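Home | Talks | Archive | Contact

Filed under: Small Business, Speaker Notes

Selling at Craft Fairs: notes for the Horkgate talk
Usa Kamolrat

Start with the first fair, 2009. Paid for a full table, sold four bars of soap. Pause here, people usually laugh.

Main point for this section: price before you pack. Every item gets a tag at home. Shoppers who have to ask will often walk on.

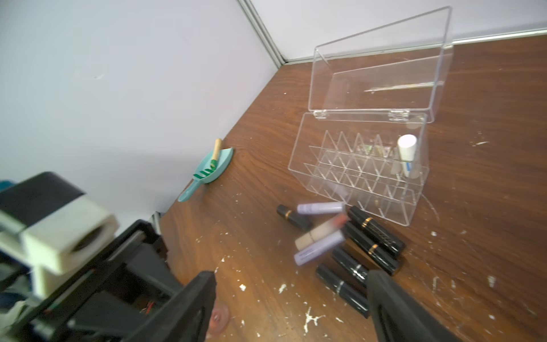
Then cash. Bring 60 dollars in small bills and keep it on you. Card reader charged the night before. Mention the Mabaso fair, where the signal dropped at noon and I wrote names in a notebook.

Ask who has sold outdoors. Take two answers, no more.

Stock: I took 300 bars to Rulletti in August and brought most of them home. Heat, small crowd, wrong scent for the season. Say what I take now, which is half that.
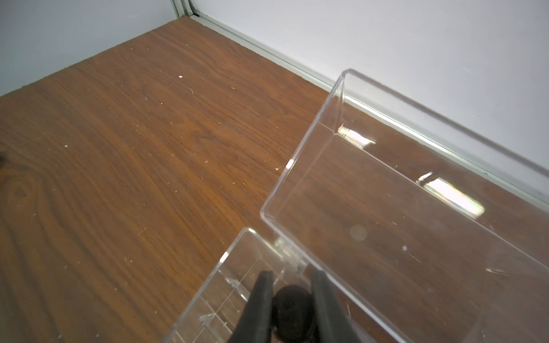

Last section is the follow-up. Email wholesale contacts within two days. Read the short note I sent to Rateo. Hand out the checklist before questions.

Comments

Marthinus Le Roux: Do you still take custom orders at the table?

soapy_jen: The tags tip is a good one. Is the checklist posted anywhere?

Previous | Next | Back to top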